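4.2 Listening on release day

We now turn to the part of the study we enjoyed most: what people did with a long-awaited album once they had it. Bilolia had not put out a full record in six years, and when Sturnby came out on June 22, 2023, the listeners in our panel were more than ready. Of the 167 people who kept a diary for us, well over half wrote their first entry before breakfast. Several had gone to bed early on purpose!

The entries are wonderfully rich. We had asked only for a start time, a room and a line or two of comment, and many people sent us full pages. They wrote about the way the opening song fades straight into the second, about the long quiet stretch before the choir comes in, and (again and again) about hearing the lead single in its proper place after weeks of hearing it alone. One listener called track five "the song the single was hiding." We coded every entry for room, company and activity, using the scheme in Section 3.4, and the room code gave us our first real surprise. Earlier work on our own pilot data had led us to expect headphones and bedrooms. The kitchen came out ahead of both the bedroom and the car, and it stayed ahead when we looked only at listeners under 30.

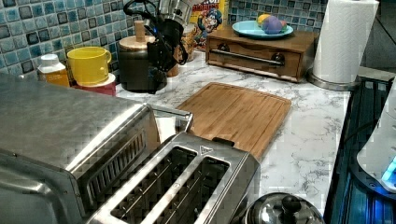 Figure 3. Kitchen counter with a bamboo cutting board and a lidded canister.

Kitchen listening was also longer listening. People who pressed play in the kitchen were more likely to reach the last track in one sitting, and they skipped less along the way. We think this has to do with having busy hands. A person who is peeling carrots does not reach for the phone, and so the slow songs in the middle of the record get their chance. The effect was strongest for tracks six through eight, the same three that did worst among people listening on a train or bus.

The logs from Skuvus, which 47 of our diary keepers agreed to share, support this reading. Skips cluster in the first minute of a song in every setting, but the cluster is much smaller for home sessions that began near a mealtime. We should add that the logs cannot tell one room from another. We matched them to diary entries by start time, and where the two sources disagreed by more than ten minutes we left the session out.

Company mattered too, in a way that delighted us. Listeners who heard the album with someone else wrote less about the words and more about the sound - the drums, the room noise, the breath before a line. Those who were alone quoted lyrics, sometimes whole verses. By August, when we asked for a second round of entries, this gap had almost closed. People had gone back to the record in the other setting and found the half they had missed.

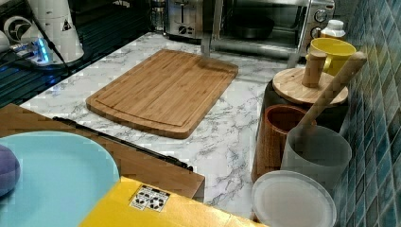 Zsófia Pintér, commenting on an earlier draft, objected that a diary asks people to be better listeners than they usually are, and that someone who knows she will have to write about track seven is going to sit through track seven. Her point is a fair one. The logs help a little here, as they also cover the two weeks after the diary closed, and the same people kept finishing the album at nearly the same rate. Still, we would love to see the question tested with listeners who were never asked to write anything at all, and Section 5 sets out one way to do it with an artist whose fans have had a shorter wait.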